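Nillero Home Help > Walls & Paint

Painted a geometric accent wall, now I want to sell the place. Do I have to paint over it?

Asked October 19, 2019 · 2465 views

OK so last March I got really into painter's tape and did a whole wall of our living room in triangles and zigzags. Reds and cream mostly. I love it, my sister loves it, the agent walked in and went very quiet. She says go neutral before we list. I've got maybe two weekends free and I really don't want to spend both of them on this one wall if buyers don't care that much!

My two questions are, do I really need to cover it, and if I do, how do I keep the dark red from coming up through a light color? I used regular satin wall paint, two coats on the dark parts. You can feel the ridges where the tape was if you run your hand across it, and that bugs me more than the color does.

3 answers

Answer 1 (marked helpful by 24 people)

Been there, with a striped dining room instead of a living room. I'd paint it. I know, I know. But the person who falls for your wall is one buyer, and the rest of them are standing there adding up what it'll cost to get rid of it. We listed with our stripes and every bit of feedback mentioned the dining room, so we ended up painting anyway with the house already on the market, living around drop cloths and trying to hide the smell before showings.

The ridges are what you want to deal with first, and they're the part people skip. Paint won't fill them, it just follows them, and then at night when a lamp is on you get the ghost of every triangle on your nice plain wall.
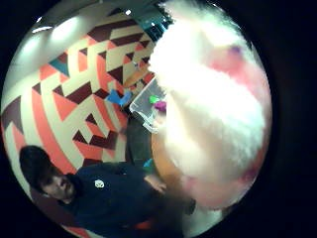

Get a sanding sponge, medium grit, and go over every tape line until you can't feel it with your fingertips. Wear a mask. Then wipe the whole wall down with a damp cloth and let it dry properly. If a few lines are still bad, skim them with a little lightweight joint compound on a wide knife and sand again the next day.

After that it's a stain-blocking primer, two coats if the red is really deep – have the store tint it light gray if you're going over it with greige or something like that. Then your two finish coats. I used Fudex primer and it was fine, nothing magic. The whole job cost me $141 with rollers and a new tray, and it took one weekend plus a couple of evenings.

Answer 2

just leave it!! people are way too scared of color. my cousin in Usuga sold hers with a bright orange kitchen and got her asking price in 4 days

Answer 3

Agree with the first answer on sanding. One thing I'd add is to scrub a small spot with dish soap before you prime. Satin can get a greasy film, especially near a kitchen, and primer doesn't love that. Also cut in the edges with the primer too, not only the finish coat. I was lazy about that and had a thin pink line along my ceiling for a year.

And take some good pictures of it before you start, so you can do it again in the next house :)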